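Chapter 4
An Open Day at the Hitari Works 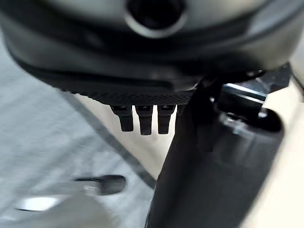 Pelletier

If you have never been inside a place where robots earn their keep, I hope this chapter will feel a little like being taken along by the hand. We are going to Pevuvstead, on a Saturday in February, when the Hitari works opens its doors and lets anyone who cares to come and stand near the machines (behind the yellow line, of course!).

I went with a class of 74 students, and we were a noisy bunch until the first arm began to move. Then everybody leaned in. The guide asked us to forget the big swinging parts for a minute and watch the wrist, where a dark gray housing sits close to a black gripper finger and a bright metal bracket catches the light. So much goes on in that small space — and so fast that the floor or tabletop behind it can turn into streaks.

The demonstration we will follow is called the Drotwood task. The arm picks up a part, turns it, and sets it down in a tray, and on the open day it did this 486 times between breakfast and closing. You will meet the task again in Section 4.2, where we work out how far each joint has to travel.

Before reading on, take a pen from your desk and put it back down very slowly. Write down every movement your wrist and fingers made, and keep the list beside you for the first set of exercises.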